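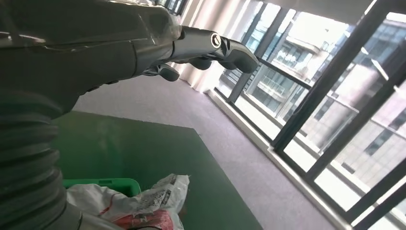

Hortensia Chambi had worked at the ring counter in Collton for almost 23 years when Roel Bakker came in with his grandmother's engagement ring in an envelope.

"I want it made smaller," he said. "Two sizes, maybe three."

She put it under the loupe. Old gold, a small garnet, a date inside the band worn down to nothing much.

"Who's it for?"

"Ruth Flores. She works at the library in Gesville. She hasn't said yes. I haven't asked."

Hortensia wrote the ticket. The resizing would be 68 pounds, with 50 to pay now. He paid in notes and went out without his receipt, and she had to call him back from the pavement.

Efraín did the work upstairs that afternoon. He cut the band at the back, took out a piece the length of a grain of rice and closed it up again. The offcut went into a little bag, as the shop always did — customers were owed their gold.

Roel came back in June, much later than he had promised. He turned the ring over several times.

"She asked me," he said. "On the bus. She'd bought me one from Quintero's."

He held out his hand. It was a plain silver band and it was too tight. The knuckle had gone pink.

"Does it come off?" Hortensia asked.

"Not since Tuesday's — not for a while, no."

She fetched the soap from the back room and ran the tap until it was warm. Then she took out a second ticket and asked him how to spell Bakker.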